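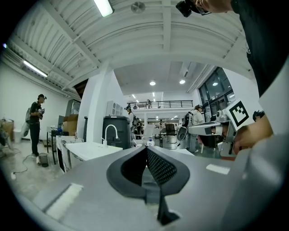
# Rurora vanity sink and Skisora frame basin, compared

August 6, 2018

Both units have been in place since March. The Rurora is a one-piece rectangular sink top on a closed cabinet. The Skisora is a basin on an open metal frame with a rack underneath. They're sold for the same kind of small bathroom or utility corner and the prices are close enough that cost didn't decide anything for me. I bought both at the regular price.

## Assembly

The Rurora cabinet comes flat. It took me 90 minutes, including one side panel that I put on backward because the holes are drilled the same at both ends and only the edge finish tells you which way is forward. The instructions are drawings only. The hinge side of the door can be swapped, but the drawing for that is on the last page, after the step where you need it.

The Skisora frame is bolted together with a hex key. Leave all the bolts finger tight until the basin is on top, then square it up and tighten. If you tighten the frame first the basin will rock on one corner. Mine did, and I had to back off every bolt and start over. The feet are threaded and have enough travel for an ordinary uneven floor.

Hardware was complete in both boxes. The Skisora came with a spare bolt and washer. The Rurora had no spares, and the cam locks are soft enough that I would have liked one.

## Basin shape

The Rurora bowl has a flat bottom with a slight fall to the drain. It drains completely, but slowly at the left side, and soap film collects there first. The ledge on the left of the basin is wide enough for a sponge. The strip at the back holds a soap pump and a toothbrush cup without either one getting in the way of the faucet lever.

The Skisora bowl drains faster. It has less usable ledge, and anything with a round base tends to slide in when you bump it. I keep the soap on the rack below, where it's awkward to reach with wet hands.

Splash depends more on the faucet than on the bowl. On the Rurora, the stream lands between the drain and the back wall of the basin and stays inside at any flow I would normally use. On the Skisora, a tall gooseneck drops the water a longer way, and at full flow some of it reaches the front rim. Turn it down by a third and the problem goes away. 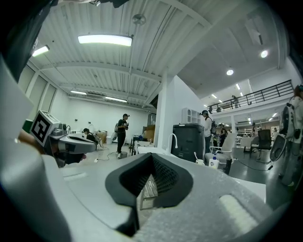 ## Faucets

Neither unit includes one. I fitted a Huet single-lever faucet in black on the Rurora, at the back right, and a white gooseneck on the Skisora.

The offset position on the Rurora takes a few days to get used to. After that I prefer it. The middle of the back ledge stays free and is easier to wipe, and the lever can be worked with the right hand while the left is already under the water. A left-handed user will find it less convenient, and as far as I can tell the top isn't offered in a mirrored version.

The Huet lever has a short throw. Most of the temperature change happens in the middle part of the swing. Black shows dried water spots clearly and needs a wipe every day or two in hard water. The white gooseneck shows them much less. It does show fingerprints from greasy hands at the base of the spout, and these come off with dish soap.

The gooseneck is the better choice for filling a bucket or rinsing anything tall. If the sink is mainly for hands and teeth, the lower faucet is enough.

## Storage

The closed cabinet on the Rurora hides the trap and holds a reasonable amount of cleaning supplies. The back is open for plumbing, so the usable depth is less than the outside measurement suggests. Dark gray was the only base finish in stock. It hides scuffs at toe height better than the white cabinets I have elsewhere.

The Skisora rack is slatted, so wet things can dry on it and drips go straight to the floor. Small bottles tip between the slats. The rack is rated at 70 pounds by the manual, and I haven't come near that.

For everything that doesn't fit under either sink I use a Gernen wall shelf, the white open kind with arched cubbies. The arches look good and waste space: a tall bottle fits in the center of a cubby and not at the sides. Measure before you buy it for anything box-shaped. 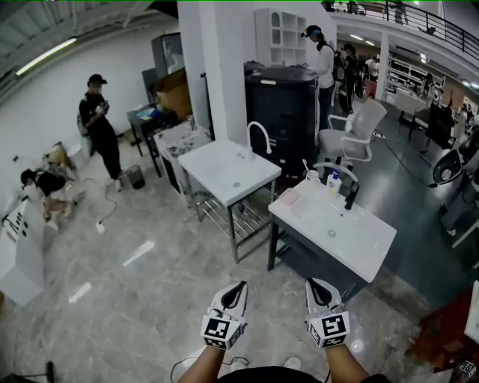 *Rurora vanity with the black faucet at right, Skisora frame basin with the gooseneck to its left.*

## Cleaning and wear

The Rurora top has no seam between ledge and bowl, so there's nothing for grime to settle in except the ring of the drain. I use a non-scratch sponge and ordinary liquid cleaner. No stains so far. There's one fine scratch near the drain from a dropped screwdriver.

The Skisora needs more work. The joint where the basin rests on the frame catches water, and I run a cloth along it once a week. The slats also have to be wiped one at a time. No rust at the bolts yet.

I re-tightened the Skisora frame after 2 months and it has been steady since. The Rurora door dropped slightly over the same period and was corrected at the hinge screw.

## Warranty

The Rurora carries 5 years on the top and a shorter term on the cabinet. The Skisora paperwork covers the frame and says nothing clear about the basin. I wrote to ask and haven't had an answer.

## Ratings

| | Rurora | Skisora |
|---|---|---|
| Assembly | Fair | Good |
| Drainage | Fair | Good |
| Ledge space | Good | Poor |
| Storage | Good | Fair |
| Cleaning | Good | Fair |

For a bathroom, I would buy the Rurora again. For a laundry or utility room, the Skisora with a tall faucet, provided there's a shelf within reach for the soap.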